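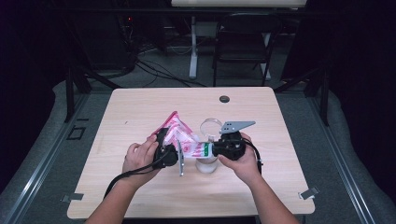
Rahel Mayrhofer asked at the end of the last meeting why we give a whole unit to opened snack bags, when everybody at home just rolls them and puts them back in the drawer. She has a point, and I promised to answer in writing. The answer is in the notes for this unit, mostly in section 2.

Household Storage and Small Kitchens
Course handout, Unit 3: Opened packages
Notes by Edeltraud Trummer

1. What the unit covers

We talk about dry snacks in thin plastic bags: chips, puffed corn, small crackers, coated nuts. Bread, flour and coffee come later, in the unit on staples. Candy wrapped piece by piece is not a subject of this course.

Please bring to the meeting one snack bag from your own kitchen, opened, with some of the content still inside. Bring also a drinking glass with straight sides. The glasses in the course kitchen are for the tasting and I would like to keep them there.

2. Why a rolled bag is not enough

A dry snack becomes soft when it takes water from the air. The bag was closed by the factory with a seam, and when you open it, this seam is gone. Rolling the top makes the way for the air longer, but thin plastic wants to go back to its old shape. You can test it: roll a bag two times, lay it on the table and go make tea. Usually it is half open when you come back.

Wendelin Ruchti keeps a kitchen notebook for the course, and in August he wrote that the crackers in his rolled bag were soft after 2 days, while the same crackers in a jar were still good to eat. His kitchen in Meltberg is near the river and quite humid, so your result may be different. In a dry room with heating the difference can be small.

For a bag which will be finished the same evening, rolling is fine. I do it too.

3. The glass method

In this method the glass is a stand for the bag. We use it when people want to eat from the bag for one evening and the bag should not fall over.

Flatten the bag first with the side of the hand, from the bottom to the opening, so that the extra air goes out. Do not press on the content. Then pull the two lower corners away from each other until the crumpled part becomes smooth. Fold the corners under, and lower the bag into the glass with the opening up. Fold the upper edge over the rim of the glass, one or two fingers wide.

If the bag is too wide for the glass, fold one long side in before you begin. If it is too narrow, take a smaller glass. The table should be free of crumbs, otherwise the glass stands unevenly — small thing, but I have seen a full one go over.

A glass is better than a cup with a handle for learning, for the reason that you see from outside if a corner is caught or twisted.

4. Closing for more than one evening

Take the bag out again and choose between the following.

Jar with a lid: best for small pieces. Pour slowly, with the bag held low over the jar.
Clip: good for strong bags. Fold the top over at least three times, then put the clip across the middle. The clips from Holzer which we have in the drawer are wide enough for most bags.
Bag inside a box: good for large chips, which break when you pour them.

Write the date of opening on the box or the jar. A piece of paper tape is enough.

5. A question from the other group

Urs Eder wanted to know if the bag can go to the refrigerator. I do not recommend it. When a cold bag is opened in a warm room, water can settle on the inside, and the content becomes soft sooner. A cupboard away from the stove is the better place.

6. Homework

Keep one snack in a rolled bag and the same snack in a jar, side by side in the same cupboard. Taste both each evening and write one line about it. Elfriede Kaufmann collects the sheets at the start of Unit 4. Please put your name on the sheet, last time there were several without.

Reading: pages 80 to 82 in the course book. The table on page 82 has a mistake in the last column, "days" should be "weeks".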